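Navigation: List home | Threads | Authors | Search | Post
Print this message | E-mail this message

Subject: Re: play kitchen pieces, what to keep

> We have the Pledholm set and the older Tromero one mixed together in 3 bins.
> The bins hold 87 pieces between them and half never get used. Before I order
> more from Allelik, what do people put out on the table? And do you
> mix real utensils with the toy food, or keep them apart?

We mix them. I tried keeping them apart for a year and the children carried the food over to the real pans anyway, so now it all goes on one white table by the window.

My advice is to put out less than you think. Big pieces first, because they give the small ones somewhere to go. A colander is worth more than a whole bag of vegetables. Ours gets used as a sink, a boat and a bed for the chick. After that a large plate, a bowl, something with a long handle, and a few bits of food.

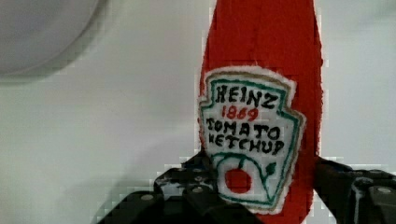
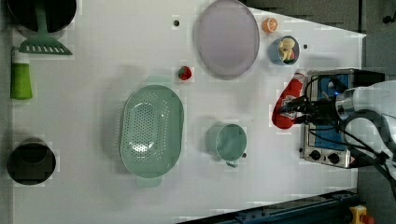
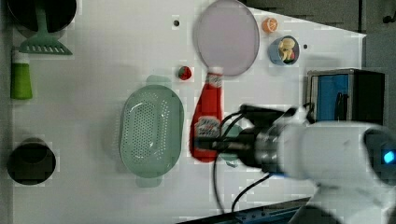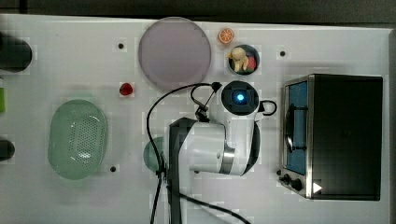
The same green colander is on the table in the last three.

On the food itself, I would go for soft pieces where you can. The felt ketchup with the stitched-looking label has outlasted every hard plastic bottle we bought. It does get fuzzy at the sides. I go over it with a fabric shaver in July and spot clean the label with a damp cloth. Don't put it in the dryer.

Small fruit is the part that goes missing. The strawberry has been behind the radiator twice. I keep a margarine tub for anything smaller than an egg and check it when we pack up at 3.

For the bins, the Gallagher ones with the flat lids stack better than the Tromero ones, which slide. I cut ours down to 40 pieces in one bin and put the rest on the top shelf to swap in later. When it was 50 the lid would not close.

As for Allelik, I would wait. Their plates are good but the pans are too light and tip when a spatula is laid across them. If you still want to order, ask whether they sell the plates separately – they did last time I wrote to them.

I have a spare bag of play fruit from the old set if you can use it. You would only need to cover the postage.

Previous message | Next message | Reply to list | Top of page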